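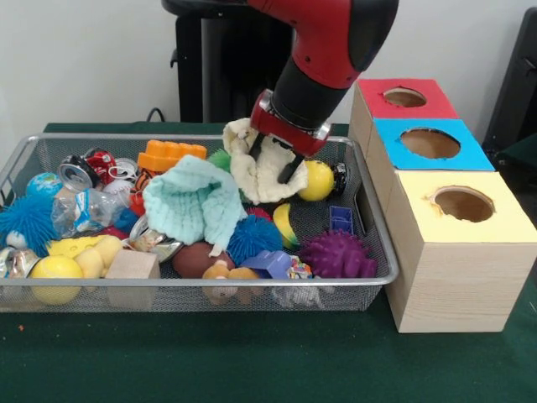
Gripper closed on the cream cloth, back right of the basket.

fthibodeaux
Posting in the maintenance section because I think this is a setup problem. It's the sorting cell, with a mixed basket and three boxes with round holes in the tops. Hard items are fine. Cloth is where we lose time. The fingers close, the controller reports a good grasp, and somewhere on the lift the cloth slides out. Started in October after I swapped the finger pads. New pads are Riis, old ones were whatever came with the gripper. Grip force is at 30 percent, same as before the swap. What would you check first?

orari_bench
Did you redo the finger zero after the swap? If the new pads are thicker, the controller thinks the fingers are still open when they're touching. Then "good grasp" means nothing on thin stuff.

fthibodeaux
I ran the homing routine. Is that the same thing?

orari_bench
No. Homing finds the open stop. Zero is a separate entry, under tool settings on ours.

M. Strachan
I'd leave the zero for later and raise the force. 30 is low for fabric. We run ours a lot higher and knit comes up every time.

cbaxter
Disagree with Murdo. He's got foam balls and crushed cans in the same basket. Raise the force for everything and you'll be changing pads every 2 weeks. Fix the zero, then set a separate force for cloth if you still need it.

M. Strachan
We do have a separate force for cloth. I should have said that.

Laurentiu_M
Look at the cable too. On our Midberg cell the gripper cable was tied too short at the wrist and it twisted the tool a little at full reach. Hard parts didn't care. Cloth did. Cut the tie, run the arm by hand to the far corner of the basket, and tie it again there.

fthibodeaux
Cable has slack at the far corner, checked that this morning. Zero was off, though. Error 766 is in the log 4 times since the swap and I had been clearing it without reading it. Entered the new zero and left the force alone. Another picture, from the other side of the table.
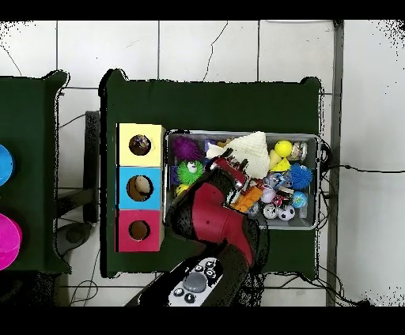
Arm over the tray, fingers toward the cream fabric. Boxes on the left.

cbaxter
What's your approach height over the tray? With a pile like that I'd want the fingers to come straight down and stop short of the bottom. Metal trays are hard on pad tips.

fthibodeaux
Whatever the Istero default is. I haven't touched it.

cbaxter
Measure it with the new pads on. If they're longer than the old set, your default is now too low.

Flora S
Agree on the height. Also wipe the pads with a dry cloth before the first run of the day – no solvent, it made ours slick.

M. Strachan
We use solvent and it's fine.

Flora S
You use it on the old pads, Murdo. I change the new ones.

fthibodeaux
OK. Height tomorrow, then a full day on cloth only at the same force. I'll post the drop count on Monday.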